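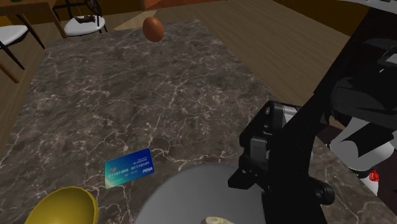

Countertop

A countertop, also called a counter, benchtop or worktop, is a raised, flat, horizontal surface built for work in kitchens, bathrooms, workshops and shops. It is usually fixed on top of cabinets and set at a height that suits a standing adult. Countertops are made from many materials, including natural stone, engineered stone, wood, metal, tile, concrete and plastic laminate. The choice depends on cost, appearance, the expected use and the weight the cabinets can carry.

Terminology

In the United States the word "countertop" covers nearly all such surfaces in the home. "Worktop" is the usual term in Britain, and "benchtop" is common in Australia and New Zealand. In the stone trade, an uncut sheet of material is called a slab, and a finished section ready to install is called a piece or a top. The company that cuts and polishes the slab is known as the fabricator.

History

Early kitchens had no continuous work surface. Food was prepared on freestanding tables, and storage was kept in separate cupboards, dressers or a pantry. Sinks, where they existed, stood alone or were set in their own short length of wood or stone.

Fitted kitchens spread during the first half of the twentieth century. Designers joined the sink, the stove and the storage into one line and covered the base cabinets with a single surface. Linoleum, tile and wood were common coverings at first. Plastic laminate became widely used after the Second World War and was popular for its low price and range of colors. Granite moved from expensive houses into ordinary ones late in the century, as cutting machinery improved and more stone was shipped overseas.

Natural stone

Granite is an igneous rock made mainly of quartz and feldspar. It is hard, resists scratches and tolerates heat well, although sudden changes in temperature can crack it. Many dark stones sold as granite are geologically something else, such as gabbro or dolerite. The trade groups them together since they are cut and used in the same way.

Marble is softer. It is formed from limestone under heat and pressure, and its veins come from minerals such as clay and iron oxide that were present in the original rock. Acids, including lemon juice and vinegar, leave dull marks on marble called etching. A polished surface shows these marks more clearly than a honed one.

Quartzite is often confused with marble. True quartzite is harder and does not etch in ordinary kitchen use. Soapstone is soft but dense, and does not absorb liquids easily. It darkens with age and is sometimes treated with mineral oil to even out the color. Slate and limestone are used less often.

Veining varies from block to block, and two slabs from the same quarry may differ noticeably. Where the pattern must continue across a joint, slabs cut one after another from the same block are used. Opening two such slabs like the pages of a book, so that the patterns mirror each other, is called bookmatching.

Manufactured materials

Engineered stone consists of crushed mineral, usually quartz, bound with resin and pressed into slabs. It is less porous than most natural stone and does not normally need sealing. The resin can be damaged by hot pans.

Solid surface material is made from acrylic or polyester resin with a mineral filler. Joints can be glued and sanded until they are hard to see, and light scratches can be sanded out. Laminate is a thin decorative sheet bonded to particleboard or a similar core. It is light and inexpensive, but water entering an open seam may cause the core to swell.

Concrete tops are either cast in a mold or poured in place. Both kinds need a sealer, and fine surface cracks are common.

Wood and metal

Wood countertops are usually built up from strips glued together. When the end grain faces up, the surface is known as end-grain butcher block and stands up well to knives. Maple, beech and oak are common choices. Stainless steel is standard in commercial kitchens. It is easy to clean and unaffected by heat in normal use, but it dents and shows fine scratches.

Dimensions

Kitchen countertops in the United States are normally 36 inches high and a little over 25 inches deep, with a small overhang past the cabinet doors. Stone slabs are most often sold 2 or 3 centimeters thick. Thinner slabs may be laid over plywood and given a built-up edge to make them look heavier. Islands and breakfast bars have a deeper overhang on the seating side, which may need brackets.

Edges

The front edge may be left nearly square, with only the sharp corner removed, or shaped with a router or grinding wheel. Common shapes include the bevel, the bullnose, the half bullnose and the ogee, which has an S-shaped curve. A waterfall edge continues the material down the side of the cabinet to the floor.

Installation

The fabricator measures the room after the base cabinets are in place, using thin strips of board or a laser device to make a template. Cutouts for the sink and cooktop are marked at this stage. Narrow strips of stone around a cutout are weak, and slabs are carried on edge to prevent them from breaking. The cabinets are leveled before the top is set, and pieces are joined with epoxy or polyester adhesive tinted to match.

Cutting stone and engineered stone releases silica dust, which causes lung disease when inhaled. Shops limit exposure by cutting wet, by ventilation and by the use of respirators.

Care

Most tops can be cleaned with warm water and mild dish soap. Porous stone is sealed from time to time. A few drops of water left on the surface can show whether sealing is due, as unsealed stone darkens where the water soaks in. Oil stains may be drawn out with a poultice of absorbent powder. Abrasive cleaners dull polished finishes, and acidic cleaners should be kept off marble and limestone.

See also

Backsplash
Butcher block
Dimension stone
Kitchen cabinet
Terrazzo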